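Sweeping a round table: notes from a products tester at Gosling

The testing room at Gosling is at the back of a former paint warehouse, past the racking and a sink with a hand-lettered sign about grout. The tester who runs it asked to be identified only by job title. She has worked on household cleaning tools for the company's consumer bulletin since it moved from print, and before that she assessed floor coatings. On the morning of the interview she was partway through a round on dustpans.

The choice of work surface was the first topic. Most published comparisons are done on a floor, she said, and the results tell the reader little about a table.

"On a floor your weight is above the pan and the lip gets pushed flat. On a table you're holding it out in front of you at elbow height, and the lip goes wherever your wrist goes. A couple of degrees of lift and the fine material goes straight under."

A round table adds a second difficulty. With a straight edge, the pan can be held below the tabletop and the debris brushed over into it. "Against a curve, a straight lip touches at one point and you've got a gap either side. So we don't do it that way. The pan stays on the surface and the material comes to the pan."

The standard load has changed over the years. The bulletin used to specify dry rice and nothing else, which she regards as too easy. The present protocol has three classes: granular, fine and crumpled. Granular is still rice. Fine is sifted flour. Crumpled means small wads of scrap, made by hand from whatever coloured stock is available, so that they show up against the tabletop.

"Crumpled is the one people skip. It doesn't roll and it doesn't slide evenly. It catches on the lip, it rotates, and if the lip is thick it just sits in front of it and gets pushed along. You end up chasing it to the rim."

Each pan is put through 200 passes across the full set of loads. The log for the current round stood at 439 entries on the morning of the visit, including repeats. A pass is repeated if the pan leaves the table or the operator changes grip partway through. She does not average across the classes. A pan that is excellent with rice and poor with flour is reported as exactly that, in separate columns.

On lip geometry she was specific. A thin, straight front edge is preferred. Rubber strips are useful on tile, where they follow the grout lines, but on a smooth tabletop they drag, and she has marked down models from both Flamon and Braltberg on that account. The Fukum pan, an older design with a bare lip, scored well on flour until the edge picked up a nick from being dropped, after which it left a line on every pass.

Side walls matter less than manufacturers suggest. "High walls stop you losing material on the way to the bin. They do nothing for you at the table. What I want from a wall is that it's curved, so there's no corner for flour to pack into." 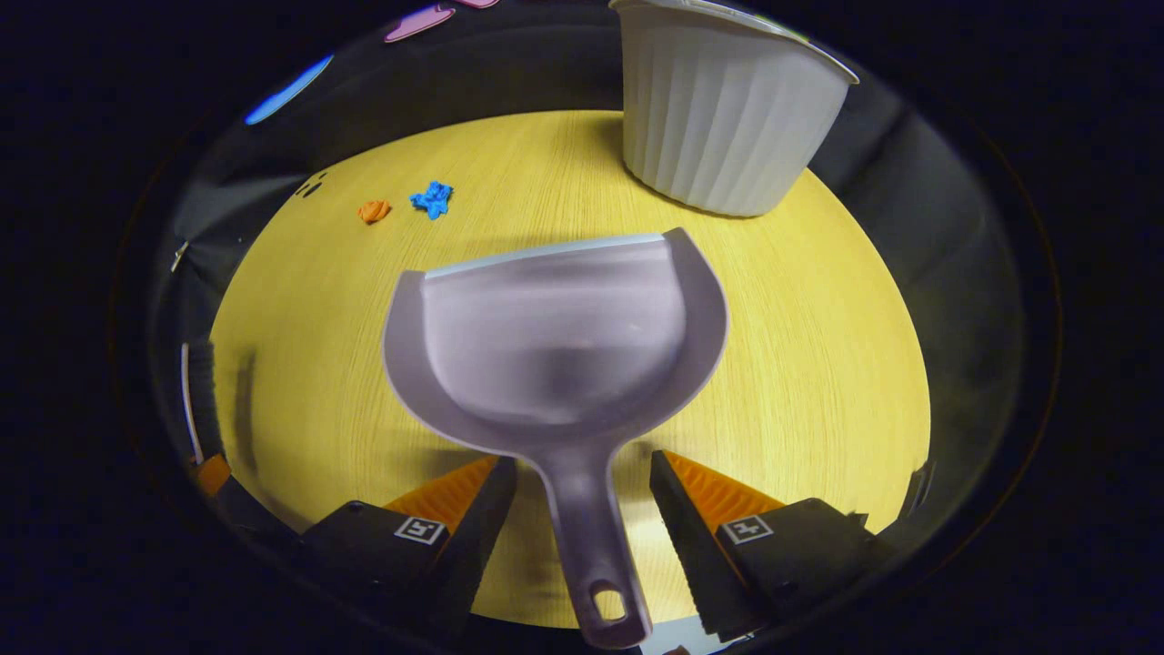
A grey-lavender plastic pan with raised, curved side walls, and two crumpled pieces, one orange and one blue, on the yellow tabletop.

Handles took up most of the remaining time. She prefers a long, narrow handle for table work, held well down its length, with the scoop angled away from the operator. Short handles put the knuckles on the surface. The hanging hole is also scored - a small deduction if there is none, and another if it is too small to go over an ordinary cup hook.

"It sounds petty, but a pan that can't be hung gets put in a drawer, lip down, under everything else. Then the lip warps, and you're back to flour going underneath."

Asked about colour, she said it is recorded but carries no score. A mid-toned, matte interior is the easiest to inspect. White hides flour and black hides most other things.

The next round will cover table brushes. She is undecided on bristle length and has ordered 2 sets for comparison, one of which was still on back order.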